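Nhàn Ung
@nhanung

J'ai décidé en février d'apprendre à faire mon pain. Je préviens tout de suite, il n'y a pas de recette dans ce fil.

Nhàn Ung
@nhanung

Le levain m'a été donné par Tuấn Doãn dans un pot de confiture, avec une feuille de consignes recto verso. J'ai adopté des chats avec moins de paperasse.

Nhàn Ung
@nhanung

Premier pain : 185 g de levain, 8 heures de pousse, densité du parpaing. Ma mère a dit « il se tient bien ». Elle avait dit pareil de mon premier mari.

Nhàn Ung
@nhanung

Deuxième pain : même chose, mais plus salé. J'avais mis le sel deux fois parce que je répondais au téléphone. C'était Livero, pour ma livraison de farine, qui voulait savoir si j'avais bien une porte. 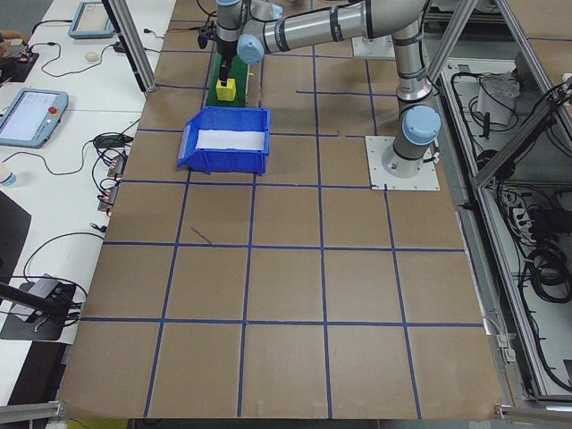 Nhàn Ung
@nhanung

La farine, donc. On m'avait juré que tout venait de là et qu'il fallait de la T80 sur meule. J'en ai pris chez Indcombe, au prix du parfum. Le pain a été dense aussi, mais avec des notes de noisette.

Nhàn Ung
@nhanung

J'ai fini par m'inscrire sur un forum de boulange. J'ai demandé pourquoi ma mie était serrée. J'ai reçu à peu près 200 réponses, dont une moitié pour dire que j'hydratais trop et l'autre pas assez. Un monsieur m'a demandé l'altitude de ma cuisine.

Nhàn Ung
@nhanung

Thiện Võ, qui fait du pain depuis des années sans en parler (ça existe), est passé voir. Il a regardé le pot, il a senti le pot, il a dit : « Il a froid. » Je le gardais sur le rebord de la fenêtre. En février.

Nhàn Ung
@nhanung

Le levain vit maintenant à côté de la box internet, enroulé dans une écharpe. Il a doublé en une nuit. Moi je dors avec deux pulls.

Nhàn Ung
@nhanung

Le pain de ce matin a des trous. Pas partout, surtout d'un côté, mais des trous. J'en ai mangé la moitié debout, avec du beurre, à 7 h.

Nhàn Ung
@nhanung

Si quelqu'un dans le quartier veut du levain, j'en ai trop. La feuille de consignes est fournie, j'ai ajouté une page.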